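Two Arms, One Table, No Hurry
A stretch with the Hastano bench kit, which would like to take over your fiddly jobs

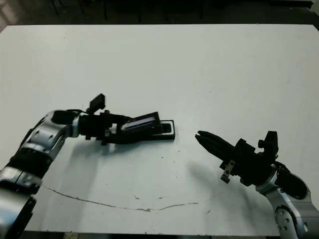
The Hastano at work, left gripper holding, right gripper closed and empty.

The box from Zillirau weighs more than my first car's engine, or so my back reported after the second flight of stairs. Inside were two arms, two grippers, a controller, a bag of bolts and a manual that begins on page 3 with the word "Therefore."

The Hastano is a two-armed bench robot sold by subscription to small repair shops, school labs and people with more table than sense. It costs $3,442 to get started and $62 a month after that. The monthly fee covers software updates and a phone line to Rostislav Čierny, who has the patience of a man paid by the hour. I called him often. He never once asked whether it was plugged in, though on the first call it wasn't.

Setup took me an afternoon. You bolt the arms down, run the cables, and then take hold of each arm and walk it through the motions you want, like teaching a tall, sulky child to waltz. After that it tries on its own. The sales sheet says "learns from a handful of showings." Mine wanted 73, which is a handful if you are an octopus with company over.

Once it has the idea, it is a pleasure to watch. The left gripper will hang on to a flat black case and hold it up off the table while the right one noses in, fingers shut to a point, with the caution of somebody reaching for the last shrimp. Each hand carries its own little sensor on top, standing up like a hat on a post. I grew fond of the hats.

Speed is another matter. Anikó Gál runs a repair counter in Braston and has had her kit since April. "I'm faster," she told me. "But I get bored and it doesn't, and I drop things after lunch." She leaves it on handling chores while she deals with customers, and says she would renew. Howard Mottram, two streets over, sent his back inside a month. He wanted it to solder. It does not solder, and the brochure says so in type you could read from the parking lot.

My gripes are small but they add up. The pads on the gripper fingers are good for 3,000 grips, after which you buy more from Lakatos, the only firm that makes them, at a price that suggests they know it. The emergency stop is big, red and well placed, and I hit it twice with my elbow. A white table shows every speck and smudge, so get a gray one.

Should you buy it? If you have one dull task that you do all day and can explain with your hands, yes, and ask for the longer cables. If you have ten different tasks, wait for next year's software, which Rostislav tells me is coming along nicely. He said it the way my plumber says it.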